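How to Sort Your Wires and Cables Into Colored Bins (and Keep Them That Way)

Posted 08/12/2019 in Workbench & Hobby Room

If you have ever gone looking for one short piece of wire and come up with a fistful of everything you own, this page is for you. I kept my cables in a single drawer for years, and I can tell you that a drawer is where cables go to get married to each other. What finally cured me was a set of open plastic bins in different colors, a small brush, and one quiet evening in February.

What you will need

Plastic bins, 3 or more, each a different color
A shallow tray or box for the things you haven't decided about
A hand brush and dustpan
A clear tabletop, or at least a clear corner of one

Step 1. Empty everything out. Yes, all of it. Turn each bin over and give it a tap, then brush out the bottom. Little white crumbs of plastic and insulation love to settle in there, and they cling to the sides more than you'd think.

Step 2. Give each color one job. Mine are simple: yellow is for thin wire, red is for tools I use at the table, and blue is for whatever the current project needs. Pick your own, but write it down the first week — you will forget.

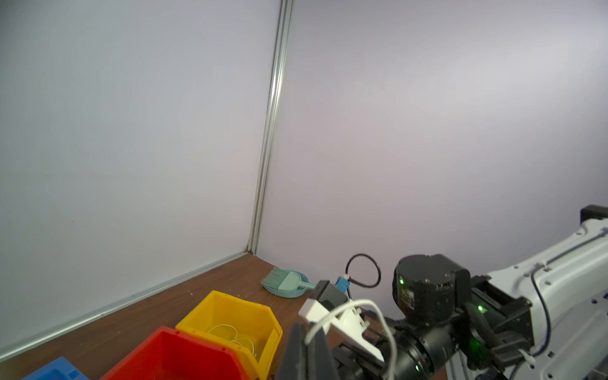
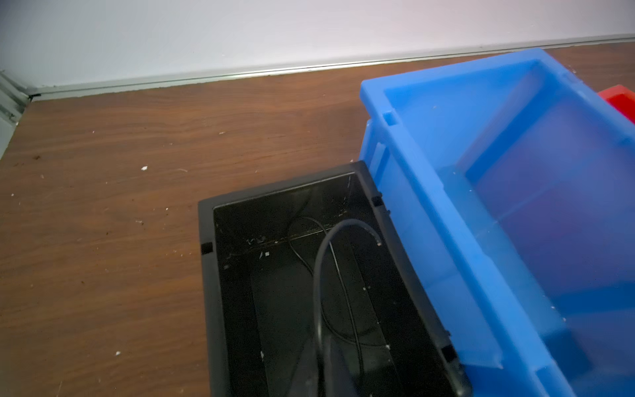
Stastia Home Workshop Pages, No. 914

Step 3. Coil before you drop. Thin white wire like the loops in the yellow bin behaves nicely if you wind it around your fingers first and lay it flat on the bottom. Wind it loosely. A tight coil springs open the moment you let go.

Step 4. Use the tray for strays. A dark tray is fine for a loose black cable waiting its turn, though a black cable on a black tray is easy to overlook, so check it before you put things away. If I had mine to buy again I might choose a lighter color.

Step 5. Brush the table last. Keep the dustpan and brush right there at the back corner and you will use them, even for just a few specks. Mine used to live in the hall closet, and I'm sorry to say they stayed there.

A word about labels: I tried the Rotix paper ones and they peeled off within a month. The color has been label enough for me, but if you share your table with somebody, a strip of masking tape on the rim is a kindness — and it comes off clean when the bins change jobs.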